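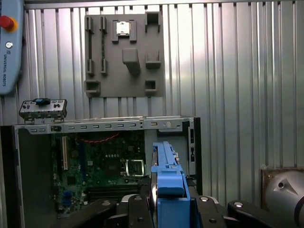
Open desktop case on its side, with the motherboard exposed.

The Morning Number
Why your bathroom scale changes its mind, and what to do with the information

By Laine Krūmiņa
December 5, 2018

My aunt had a scale with a small red needle, and she stood on it only before weddings. I have a digital one, and for a long period I stood on it each morning, sometimes also in the evening, and once in the middle of the night when I had got up for water. It never showed the same thing. I took every difference very personally.

When I mentioned this to Morenike Okeke, a dietitian with a small practice in Flellbridge, she asked me what I had eaten the evening before. I said soup. She asked which soup. It was the kind that comes as a powder, and I had eaten it with bread and a good piece of hard cheese. "So you had salt, salt and salt," she said, "and then in the morning you were surprised."

This is where most conversations about weight should start, in my opinion. Body fat changes slowly. Water changes fast, and the scale cannot tell you which of the two it has measured.

What sits in the number

Your weight in the morning includes your bones, your muscles, your fat and your organs. It also includes the dinner you have not finished digesting, the water in your blood and in your tissues, and the sugar your body stores in the liver and the muscles. That stored sugar is called glycogen and it keeps water together with it. If you eat very little bread, rice and potatoes for several days, you use part of the glycogen and the water leaves too. The scale goes down quickly and you feel like a champion. Then you eat a plate of pasta at a birthday and the water comes home.

Okeke sees this with her clients every December. They begin a strict diet before the holidays, they lose a lot in the first week, and they believe that the second week will be the same. It is much slower. Many of them stop there, although they were doing quite well.

Salt is another reason. After a salty meal the body holds more water for a day or two. Hard exercise can do a similar thing, because muscles which are a little damaged and repairing themselves keep some fluid. So a person may go to the gym for the first time in years, eat carefully, and on the next morning weigh more. For women there is also the monthly cycle, which can move the number up for several days with no change in the food at all. And if you have not been to the toilet, well, that also weighs something.
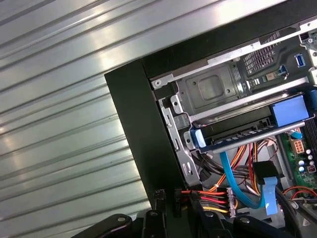 A black computer tower with its side panel off, tilted against a ribbed metal surface.

One woman's notebook

Augustina Annan is 57 and teaches geography. She allowed me to look through the notebook in which she wrote her weight for most of a year. She started at 79 kilos, and she would like readers to know that she has never in her life thought in pounds and will not begin now.

The first pages are difficult to read. Beside the numbers she wrote small comments to herself, and they are not kind. "Again up." "Why did I eat the cake." On one page there is only the word "idiot," underlined. The difference from the day before was 200 grams. A glass of water weighs more than that.

"I would not talk in this way to a pupil," she told me. "I would not talk in this way to a dog."

Later in the notebook the comments become rare. She had changed her method after a talk with her doctor. She still weighed herself each morning, but she looked only at the average of the week, which her son had set up for her in an app called Trover. The weekly average went down so slowly that it was almost boring. Some weeks it did not move, and one week it went up. She kept cooking the same dinners, a little smaller, with more beans and fewer potatoes, and she walked home from school when the weather allowed. The app counted her steps also. On her first day it showed 3,661 and she was a little ashamed, then she decided this was simply the place from where she started.

I asked if she had reached her goal. She said she had forgotten what the goal was. Her knees hurt less on the stairs and she had stopped buying the cereal she hated.

How often is sensible?

Here the people I spoke with do not agree. Okeke likes daily weighing for clients who can look at a number calmly. With many measurements, she says, it is easier to see the direction. If you weigh yourself only once a week, you may by bad luck choose the morning after the salty soup, and then your whole week looks like a failure.
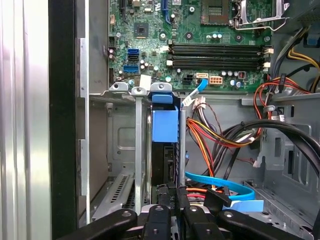
Hadiza Ekpo takes the other side. She is a counselor who works with people who have had trouble with food, and she asks most of them to put the scale out of the house for a time. "If the number decides whether you are permitted breakfast, then it has too much power," she said. She prefers that they notice other things, for example how they sleep, whether they can concentrate before lunch, and how a certain pair of trousers sits on them. For anybody who has had an eating disorder, she recommends speaking with a doctor or a therapist before weighing at all.

I believe both of them are right about the people they see in front of them.

If you do want to use a scale, use it under the same conditions. Weigh yourself in the morning, after the toilet, before breakfast, in the same clothes or in none. Put the scale on a hard floor. A carpet or a soft bath mat can change the reading, and mine gave me a very flattering result in the hallway for a whole month. It doesn't matter much if your scale and the one at the doctor's office disagree. Stay with one of them.

Write the number down and do nothing about it that day. Do not skip lunch to punish the soup. After three or four weeks, compare the averages. If they go slowly in the direction you wanted, continue. If they have not moved and you would like them to, change one small thing, such as the size of the evening portion or what you drink with it, and wait again.

There are moments when you should not wait. A fast gain over a few days together with swollen legs or short breath needs a call to a doctor, and so does weight loss which you did not try for and cannot explain. Fatima Ezeani, a family nurse, asked me to include this, and she asked me twice. In her experience people are happy about unexpected weight loss and mention it very late.

As for my own scale, it lives now under the sink behind the cleaning bottles. I take it out on some mornings. Last week I was heavier by over a kilo after a dinner at my neighbor's, where there were olives, smoked fish and a second bowl of olives. I wrote the number down and made myself eggs.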